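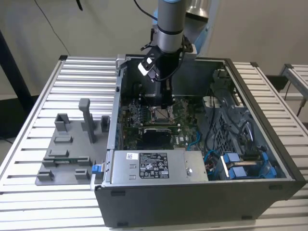

How to Reseat or Replace the Processor in a Desktop Tower

Work time is usually under an hour, and most of that is cleaning off old thermal paste. The steps apply to most business-class towers with a side panel that comes off and a processor held in a lever-type socket.

What you need

A Phillips screwdriver, long enough to reach the cooler screws
Isopropyl alcohol and lint-free wipes
Thermal paste (I use the Rirance tube, any non-conductive paste is fine)
An anti-static wrist strap
A shallow tray for screws
The replacement processor, if you are changing it

Check the board maker's support list before you buy a processor. A chip can fit the socket and still not be supported by the BIOS version you have. Update the BIOS first, while the old chip is still working.

Step 1. Shut down and disconnect

Shut the computer down from the operating system. Turn off the switch on the power supply if it has one, then pull the power cord. Hold the power button in for 7 seconds to drain what is left. Unplug everything else from the back.

Step 2. Lay the tower on its side

The open side needs to face up so the motherboard is flat in front of you. Remove the side panel and set it somewhere it won't get stepped on. Clip the wrist strap to bare metal on the chassis, not to a painted surface.

Take a minute to find your way around before touching anything. Follow the power supply cables to where they plug in and take a phone picture of them. You will want it later.

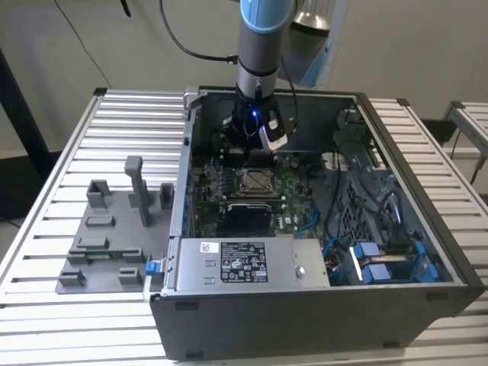 Side panel off, with the processor in its socket near the center of the green motherboard and the power supply along the bottom.

Step 3. Remove the cooler

Unplug the fan lead from the board. Loosen the cooler screws a little at a time in a cross pattern - two turns on one, two turns on the opposite corner. When all of them are free, twist the cooler gently left and right before lifting. If it will not move, don't pull. Old paste can hold hard enough to drag the chip out of a closed socket and bend pins. Put the cord back in, run the machine for a few minutes to warm the paste, then repeat step 1 and try again.

Step 4. Take out the processor

Wipe the metal lid clean with alcohol while the chip is still held down. Push the socket lever down and out, then raise it all the way. Open the load plate if there is one. Lift the chip straight up by its edges and set it in a plastic tray or on anti-static foam.

Look at the socket under a good light. Pins should line up in even rows from every angle. Do not blow on them.

Step 5. Seat the processor

Find the small triangle on one corner of the chip and match it to the mark on the socket. Lower it straight down. It should drop into place with no pressure at all. Close the plate and bring the lever down - the lever does take some force, and a light creak is normal.

Step 6. Paste, cooler, power

Put a pea-sized dot of paste in the middle of the lid. Set the cooler down flat and tighten the screws in the same cross pattern. Reconnect the fan lead. Check your phone picture against the cables, and press on the data cables and memory in case something got nudged.

Plug in the monitor, keyboard and power cord and start the computer before you put the panel back on. Go into the BIOS and confirm the processor name and the idle temperature. A temperature that keeps climbing means the cooler is not sitting flat.

If it does not start, reseat the memory first. That fixes more cases than anything else.

Thanks to Subbarao Kamath for the correction to step 3.

Manikandan Chowdary
Last updated July 5, 2020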